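Tahmineh Mohammadi wrote in last month to ask if we'd ever settled the wrist camera question, and the short version is: sort of! We've had both mounts on the kitchen bench at Elora for 17 sessions now, and I've changed my mind twice.

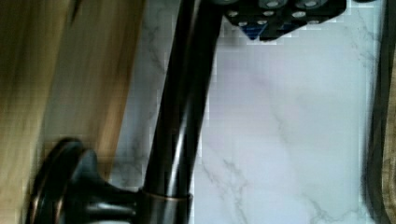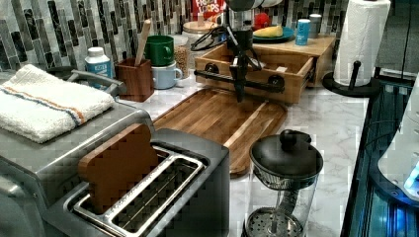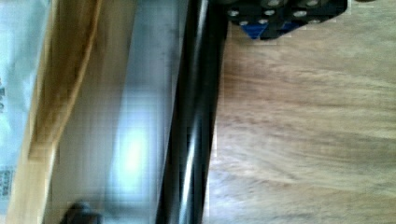
My favorite part of all this has been the controller, believe it or not. The Stivano one feels quick until you ask it for a tiny move, and then it sort of hunts (the Papadopoulos is slower but so much calmer). I've been running both on the same short reach, in between the crowded spots, and a glass French press parked right by the cutting board makes you care a lot about calm! I did 36 reaches on each and kept notes on every wobble. Shiny stuff is still my headache with the wrist view, and that dark bronze faucet with its bright streaks is top of my list for exposure tweaks. If you've got settings you like, please send them over, I'll try them before the December issue.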